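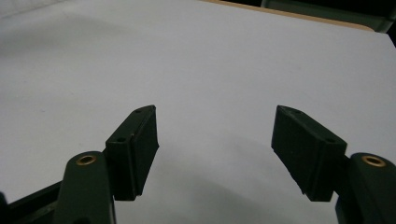
I've had three sets of finger pads on the go since March and I think I'm finally ready to say which one I like. Fair warning, this is a long post about small lumps of plastic!

If you're new, my hand-held gripper is a home-built thing that started from the Prustari plans. You squeeze the handle, the fingers close, and a camera on top watches the whole business so that the recordings can be used to teach an arm later. I've changed almost every part of it by now, but the fingers are what I keep coming back to, as they're the only bit that ever touches anything.

The three sets are the plain Prustari pads (flat, stiff, very easy to print), the Nollico ones, which have a thin rubber skin you glue on yourself, and the Marino ones, which bend around whatever you're holding. The Marino pads look brilliant in videos and I really wanted them to win.

My test is dull but fair. I keep 14 things in a shoebox, from a hex key up to a full mug, and pick each one up and move it to a tray, over and over, until I've done 300 moves with each set of pads. It takes most of an evening with the radio on. I write down every drop, and also every "fumble", meaning I got it in the end but had to have a second go. Fumbles matter to me nearly as much as drops because they make for messy recordings.

The plain pads dropped 28. Nearly all of those were the glass marble and a slippery plastic egg cup, and they were superb on anything with flat sides. Playing cards, matchboxes, the hex key lying flat on the table, no bother at all. The corners are square and crisp, so you can get right under an edge.

The Marino pads also dropped 25, so there's barely anything in it, but the drops were in completely different places. They loved the marble. They were hopeless with the playing cards, where the tips just folded up and slid over the top, and the fumble column for those ran onto a second page. I had a go at printing them stiffer and then they stopped bending, so I'd made myself a worse version of the plain ones. Good fun, though, and I'd still reach for them if all I ever picked up was fruit.

Which leaves Nollico. 14 drops! The skin gives just enough grip for the egg cup and the pad behind it is still stiff enough for cards. Gluing it on is a faff and my first attempt had a bubble in it the size of a lentil, so do it slowly and leave it under a heavy book overnight.

A couple of notes on fitting. Do the screws up evenly, a bit on one side and then a bit on the other, or the pads end up slightly twisted and you'll blame the wrong thing for an hour (I did). And if your fingers feel gritty when you squeeze, look at the pivots before you start sanding pads.

Next on the list is the Jinach controller, which is meant to be much gentler when closing a motorised gripper. I've got the board on my desk and haven't got as far as wiring it up. I'll run the same shoebox through it, marble and all, and put the drop sheet up when it's done.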